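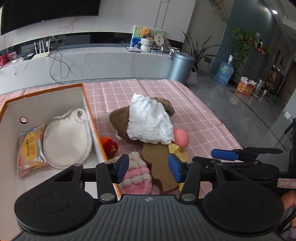

Drainage funding map, notes 2024-01-11

Bench notes, mostly for me, but whoever picks up the Walton sheets will want the second half.

Got the county award list loaded at last. 281 rows once the duplicates came out. Half the duplicates were the same culvert job listed under the old ward name and the new one, so don't trust the ward column, use the parcel ref.

Joined to the flood complaints table. Join drops 52 rows. Went through the first 20 by hand: mostly missing postcodes, a few where somebody typed the road name into the grant field. Fixed those 20 and saved as awards_fix2. Rest still to do.

Rodbridge
- Lower end by the river has the most complaints and hardly any awards. Top end the other way about.
- Could be an artefact. Top end had a drainage survey ready to attach to the bid, lower end didn't. Need to find out if a survey was compulsory in the first round or just "encouraged". The guidance note says both, on different pages.
- Pumping station money is booked to Rodbridge but serves Walton as well. Split it? Left whole for now, flagged yellow.

Walton
- Match funding is the problem I think. Council had to put up its share before June and the minutes say it was put off, then put off again. No reason recorded.
- Three bids withdrawn, not refused. They show as refused in the state download. Must correct before anyone quotes a refusal rate!!
- Income bands are from the old census tracts, boundary moved since. Redo.

Method stuff
Tried the Chuang weighting first (complaints per household, then scaled by age of pipe). Gives silly answers where pipe age is blank, it treats blank as new. Swapped blanks for the ward median and the map calmed down a lot. Not sure that's right either, old wards are exactly where the records are missing. Run it both ways and show both.

Ivier export crashed on anything over 90 columns. Cut the survey comments out into thier own file and it went through. Keep the id column in both or we'll never get them back together.

Wording for the summary: keep off "denied". Say "not awarded" until the withdrawn ones are sorted. Also don't say the state steered the money anywhere, the list only shows where it landed.

To do
- remaining dropped rows
- ring the highways office re pumping station split, ask for the actual agreement and not the press notice
- redo income bands on new boundary
- second map, same colours as teh first, legend bigger
- check whether the bridge repair is in this pot or the roads one. It's in both lists at the moment with different totals

Backup is on the shared drive under drainage, not under grants.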